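Re: [lemma-users] Open day at Dromine, who went?
August 6, 2024
From: Hamdia Zeleke

Fasil Bogale wrote:
> I had to miss the open day in July. Did anyone see the two-arm
> bagging station? The Trorkard notice only said "produce handling."
> I'd like to know what it is picking up and whether the bags are
> held in a fixture or by the arms.

Fasil,

I went. They let us in by groups, and mine got to the bagging table last. It is a bench cell with walls on three sides. The fruit is artificial. The bags are clear zip-tops, and the arms hold the bag themselves. The fruit comes from a light blue basket with holes in the sides.

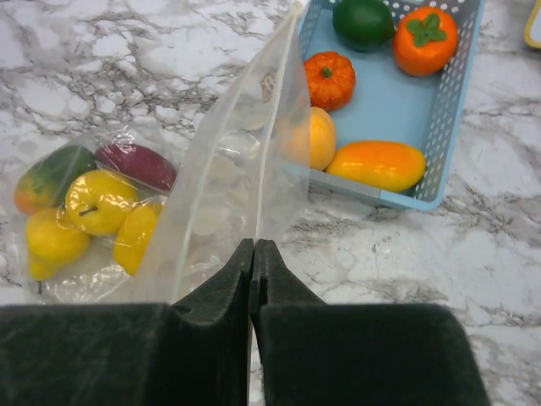

Lemma Users Bulletin, no. 73, p. 5

The page number is for anyone who keeps the printed bulletin, where the write-up will run. It is four paragraphs and leaves out most of the questions.

I asked about the pads. The man from Lillow said they had gone through several materials before settling on these, and that thin film is still the hard part. He wants 1000 recorded runs before they change anything else. They had 37 when I was there, so it will be a while.

Both arms are mounted on the same beam at the front of the table, and the cables run along the outside, tied at intervals. I would have expected them to snag, but he said they had not had trouble with that yet.
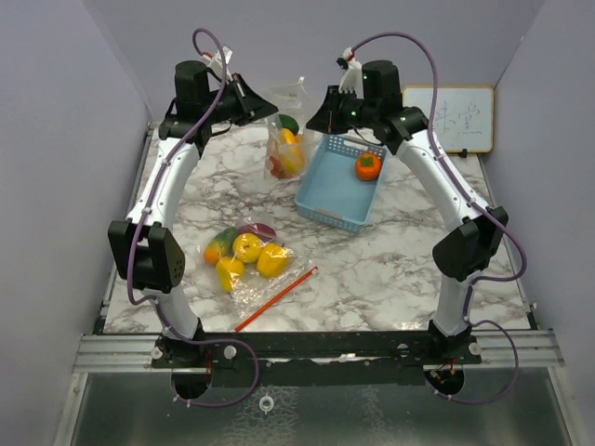
Two-arm bagging station, Dromine open day. One persimmon in the basket.

I did not get an answer on cycle time, and I didn't see a spec sheet. If you want to ask, the contact is on the notice. Parking is behind the building, and the front door stays locked, so ring first.

Hamdia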